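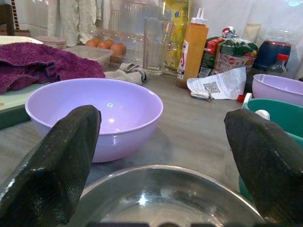 Student Project Report: Counter Order in a Shared Kitchen
Jasper Van Rooij and Bram Van Dijk, Dilten
Submitted 2024-04-24

This report examines how bowls, cloths and stored food share one work surface in the teaching kitchen at Gresstead. The project began in September and covered 37 short sessions. Its purpose was to propose a layout that students could keep without supervision.

Food packages and eggs were assigned to the back of the counter, and mixing bowls to the middle. The purple towel had no fixed place - it was usually left on the cutting board.

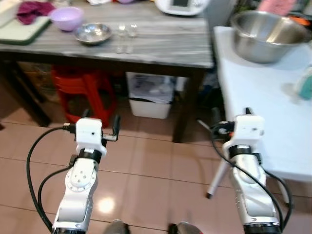
Reading time: 3 minutes

4. Findings

The lavender bowl and the small steel bowl were kept close together, with the glass cups to one side. Students found this grouping easy to remember. The towel remained on the green-edged board, which must be cleared before any cutting. We recommend a hook for it at the table's end. Nearly eight sessions were lost to this point alone.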